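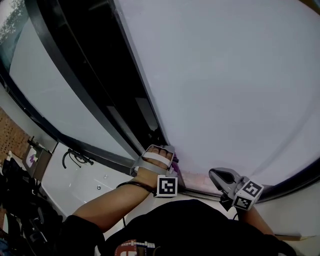 Housekeeping Skills, Unit 11
Cleaning a curved shower enclosure over a bathtub
Handout prepared by Kazue Hayashi, 29/05/2026

Please read this handout before the practical session and bring it with you. The unit on tiles and grout is a separate paper, and I will not repeat it.

1. The parts and their names

In class we had some confusion with words, so let us agree on them first. The panel is the large sheet that keeps the water in. The frame is the metal that holds the panel. The track is the narrow channel in the frame where a sliding door moves. The seam is the line where two parts meet, for example the panel and the frame, or the lower edge of the panel and whatever it stands on. When I write "edge" I always mean the edge of the panel.

Many students clean the panel very well and forget the seam. The panel is big and it is easy to see the result. The seam is narrow, and soap and hair collect in it.

2. Frosted panels

A frosted panel has usually one rough side and one smooth side. Touch both with a dry finger before you begin. The rough side holds soap film more strongly and needs more time with the cleaning liquid on it. On frosted glass you cannot judge your work by looking through it, as you would with clear glass. Look along the surface from the side, with the window or the lamp behind it. The streaks will then appear.

Do not use any powder or the green side of a sponge. A scratch on a frosted surface looks like a shiny line and it cannot be removed.

3. Black frames

Black aluminum shows white lime marks much more than silver does. Use a mild acid cleaner, diluted, and let it stay only a short time. Rinse and dry immediately. If the black color is a coating, a strong acid may make it gray. In the Arnness apartments, where we had our practice in February, two frames were damaged in this way and the students who did it were following the label. Test always on a hidden place.

4. Order of work

Open the window or turn on the fan. Rinse the whole enclosure with warm water, from the top. Apply the cleaner to the panels and wait. During the waiting time you can do the track with a small brush. Then wipe the panels, then the frame, then the seams and edges, and the bathtub comes last. Everything you loosen will fall into the bathtub, so do not clean it twice.

If there are two sliding doors, they overlap. Clean the overlapping part two times, once with the doors open and once with the doors closed. The hidden strip between them is where the inspector from Hindero takes off the most points.

5. Wiping an edge

For the edge we use a thin cloth, folded, and not a thick towel. Hold the cloth against the edge and pull it along in one slow movement, with even pressure. On a curved panel the angle of your hand must change all the time. Your wrist follows the curve. If you keep the wrist stiff, the cloth leaves the edge in the middle of the bend and you miss a piece as long as your hand.

A colored cloth is useful because you can see where it is against a white or gray surface. We keep purple for edges and seams, yellow for the panels and pink for the toilet only. Never mix them.

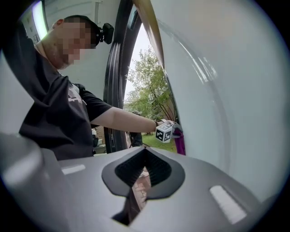 Nanami Amano asked whether a squeegee would be faster than a cloth, and she added that in her last job they had used one on every shower and had no complaints. On a flat panel I agree with her. On a curved one the rubber blade touches only at the two ends or only in the center, depending on which side you stand, and water stays in the rest. A short blade is better than a long one, but the edge still needs the cloth.

6. Standing and reaching

Leaning over a bathtub is hard for the lower back. Put your feet apart, bend the knees a little, and move your feet when you need to reach further. Do not step into a wet bathtub in socks or in smooth shoes. If you must stand inside, put down the rubber mat.

Change hands when one arm becomes tired. It feels slow at the beginning, but after some sessions the other hand learns.

7. Drying

Dry the panels from the top with a clean cloth and dry the track with a twisted corner of it. Leave the doors a little open afterward so that the air can pass.

8. For the next session

Each pair will clean one enclosure in 21 minutes. Tsutomu Nishimura and Tavion Lindqvist will use room 246; the list for the other pairs is on the door of the office. Bring three cloths, a small brush and gloves in your own size. Write down which cleaner you used, how long you left it, and what you had to do again.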